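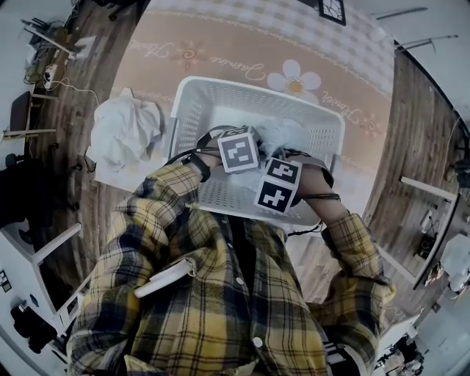 Sulthorpe Home Automation Group - members' list

From: Lamisi Nyarko
Date: 1 Oct 2021
Re: can they do the washing yet

Quick one, am between meetings so excuse typing.

Santosh Lodhi wrote:
> Still say we're kidding ourselves. Vetau arm did 2 towels
> in a whole evening back in February and one of those was
> more of a parcel. My nan does a basket in the ad break.
> Why not stick to hoovering and lawns, where it works?

Fair about the towels. But hoovering is a flat floor and a bump sensor, you can't learn much from it. Laundry is the proper test. Cloth has no fixed shape, every shirt comes out of the basket a different lump, and half the job is finding a corner when it's all underneath itself. Hands do it by feel. Cameras don't feel anything.

So yes, person does the chore, machine watches, repeat till bored. Baidoo reckons 570 goes at one garment before you see much, I'd have said nearer 3000 if you want it to cope with somebody else's basket as well as ours. Neither of us has proof, just opinions.

Hand-held grippers are the bit I'd push for next. You're stuck with two fingers same as the robot, so you stop cheating with your thumbs. Try turning a sleeve the right way out with one, its maddening.
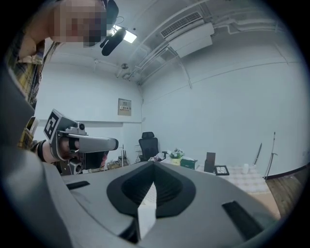
Plaid shirt, one of the hand-held grippers.

Where I think we are: picking cloth up, fine. Moving it from A to B, fine. Folding flat on a table, slow but ok if its a towel. Socks in pairs, no. Anything with buttons, no. Fitted sheets, ha.

Sustilier want to know if we'd do a talk on shop-floor stuff instead, bagging and box packing. Easier than shirts imo, boxes stay box shaped. Santosh do you want that one? Need a yes or no before I reply to thme.

Lamisi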